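Home | Forums | Kitchen & Pantry | Search | Log in

Bestcombe Home Forum > Kitchen & Pantry > Small Kitchens

Decanting everything into matching jars – worth it or not?
Started by pantrymoth, October 2019

pantrymoth
Okay, so I finally caved and bought a set of those Riedl square jars with the clamp lids, 12 of them, and I spent a whole afternoon pouring stuff out of bags. Flour, rice, lentils, three kinds of sugar (why do I own three kinds of sugar?). It looks so nice! But my sister came over and told me I'd just given myself a second set of dishes to wash. Who's right? And do you all do vitamins and pills too, or leave those alone?

lowshelf_1282
Your sister, sorry. I did the jar thing back in April and by summer I had half a bag of rice clipped shut behind the jar of rice, because the jars never hold a full bag. Now I've got the jar AND the bag. Twice the space.

gingham
Disagree completely. I get moths if I leave anything in paper, and glass with a rubber seal fixed that for me. Buy the size up and the whole bag fits. Ralham makes a tall one that takes a five pound bag of flour with room for the scoop.

lowshelf_1282
My shelf is too short for the tall ones. That's sort of my whole problem.

oatsandends
Flour and rice, yes. Pills and powders, no no no. I poured a bunch of supplements into cute little jars once and a month later I had two jars of nearly identical capsules and no clue what either was or when it expired. Threw out the lot. All that small print is on the bottle for a reason, even when it's in a language you can't read – you can at least hold it up to a translate app. Mine all live in their own bottles now.

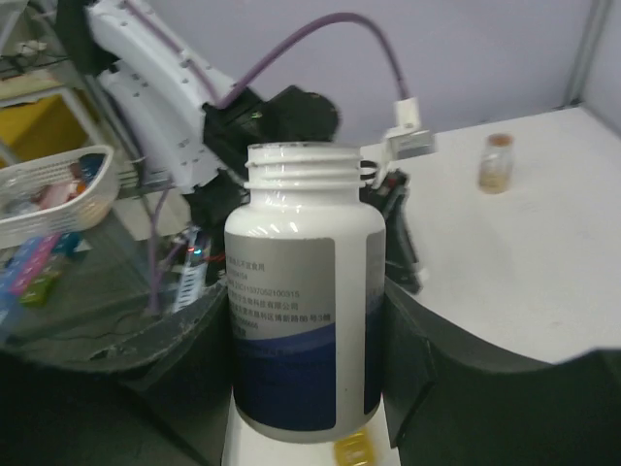 THE LABEL QUESTION (split from above by moderator)

pantrymoth
Ok you've talked me out of moving the vitamins. But what do you put on the food jars? I tried a chalk pen and it came off on my fingers the first time I grabbed the sugar.

gingham
Masking tape and a marker. Ugly, cheap, peels right off when you switch from brown rice to white. I write the date I filled it on there too.

hallwaypie
I cut the panel off the bag and drop it in the jar facing out! Cooking directions and best-by date included. I've done that for years and it costs nothing. It does get kind of floury.

lowshelf_1282
Doesn't it get buried?

hallwaypie
Sometimes, you shake it. Or tape it to the back if that bugs you.

oatsandends
I'm with gingham on tape. I bought the Hindon label maker, used it for one weekend and it's been in a drawer ever since. The labels looked great but I could not get them off again. There is a jar in my kitchen that says BARLEY and has had chocolate chips in it since spring.

pantrymoth
Haha, I'd leave that one, might keep people out of the chocolate. Tape it is. I'm keeping the jars for flour, sugar and lentils and the rice is going back in its bag. Sister has been informed and is being unbearable.

254 views | Thread closed to new replies

Reader comments

mugtree: The clamp seals dry out, by the way. Check them now and then, you can buy just the rings.

sodabread9: Team bag clips forever. Jars are for people with deep shelves.

quietfork: Does the Ralham tall one go in the dishwasher? Couldn't find it on their page.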